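Notebook, April – teleop in the simulated office

Switched from the kitchen to the office for the cabinet task. Genivaldo Brandão drove the first block with the Merneo controllers, I took the second after lunch. Two arms, base unlocked, so the operator has to steer and reach at the same time.

Log stands at 449 demos kept and 69 thrown out. Most of the rejects are base drift: you lean in to reach the panel and the body yaws a few degrees under you. Genivaldo parks first, then moves only the right arm. His runs are slower but replay cleanly. I'll do the same from tomorrow.

Replay on the Posar build still loses sync after around 2694 steps. Could be the timestamp rounding again – not checked.

Left arm: we agreed to hold it up and forward, clear of the shelves, for the whole approach. When it hangs low it clips the furniture on the turn. Right gripper goes to the lower part of the green panel before any pull.

To do: re-record the 2 demos with the wrong start pose, ask Adomaitis for the new grip mapping, and lower the stick gain for base rotation before the next block. 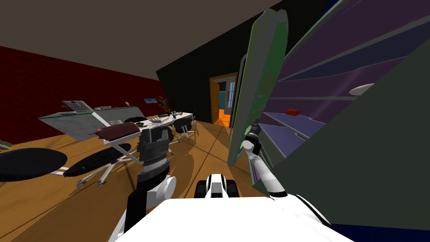
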